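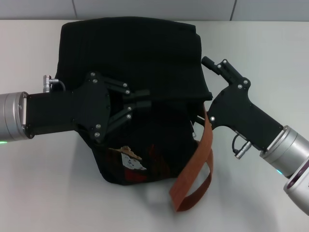 Lesego Hendricks says the agreement between Brustutis and Prindiritz would have held up well enough without its preamble, and would have failed within a season without Annex 2. The preamble took eleven weeks to negotiate. The annex, which sets the inspection procedure for the withdrawal line in the Hirnard valley, was drafted in the last nine days.

4 min read

Hendricks was secretary to the drafting group for the annex and later worked on the first round of inspections. We spoke by telephone over two evenings, and the conversation has been shortened.

The line follows the old customs road for most of its length and is marked by 215 posts. Each side keeps its armed personnel 700 meters back from the nearest post. The distance was argued over for several days, with both delegations presenting range tables, until the surveyors were asked which figure could be measured on the ground with the maps available.

"A distance in a treaty is only as good as the map it is measured on," Hendricks said. "The two sides were using different base maps. The same bend in the road was in two places. We could have written any number we liked and had a violation on the first morning."

The drafting group therefore dropped the maps as a legal reference and used the posts themselves. If a post is missing, the line runs straight between its neighbors until it is replaced. If a post is found in the wrong position, the written coordinates apply and both liaison officers must sign the correction. Hendricks regards this paragraph as the most useful in the document. It was invoked four times in the first spring, when the river moved the lower bank.

Access was harder. Prindiritz wanted inspections on demand, and Brustutis wanted notice in writing through its foreign ministry. The final text allows an inspection team to enter either side of the line after notifying the local liaison office, which must acknowledge by radio or by hand. Silence counts as consent after six hours.

"The six hours was the whole negotiation," Hendricks said. "Everybody understood that vehicles can be moved in six hours. The question was whether they could be moved without leaving tracks – and in that soil they can't. The army engineers on both sides knew this. The diplomats had to be told."
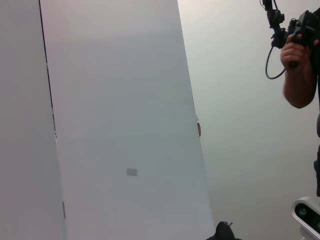 White board beside a light gray panel.

I asked about the complaint most often made by legislators in both capitals, that the reports are too thin to support any conclusion. An inspection report under the annex contains the post numbers visited, the time at each, what was observed, and any objection by the host officer. There is no space for an assessment of intent.

Hendricks defended the format. Under an earlier arrangement, the Ekanayake protocol, inspectors could add a general comment. The comments grew longer than the findings, and each capital began to answer them formally. By the end, a report on a broken gate could take 60 days to close, and in the meantime the gate stayed broken.

"If you ask an inspector why a truck is parked somewhere, you will get an opinion," Hendricks said. "Then you have a dispute about the inspector. I would prefer a dispute about the truck."

There are gaps. The annex says nothing about unarmed drones, which were left out when the two sides could not agree on whether a drone operated by a farm cooperative was a civilian object. It does not cover the tributary above the last post. It also provides no way to change the number of inspectors short of reopening the agreement, and Hendricks concedes that this was an error of drafting. A review meeting is due in July. The drone question is on the draft agenda, and the staffing question has been put under other business.

Hendricks will not attend. "They have the minutes," Hendricks said. "The arguments for each clause are in there, with the versions we threw out. I would ask them to read the rejected text for Article 5 before anyone proposes it again."

Contact | Copyright | Posted 7/3/26 | Back to top

Comments (3)

Diệp Nghiêm
Does the six-hour clock start when the notice is sent or when it is received? The English text reads "from notification" and I can see that going either way.

Huệ Trương
Sent, as I understand it. The log entry at the sending office is the reference time. Agree it should have been written out.

Ngọc Hứa
The tributary deserved more than one sentence. There is a ford up there that is passable for most of the dry season and neither side has to report anything that crosses it.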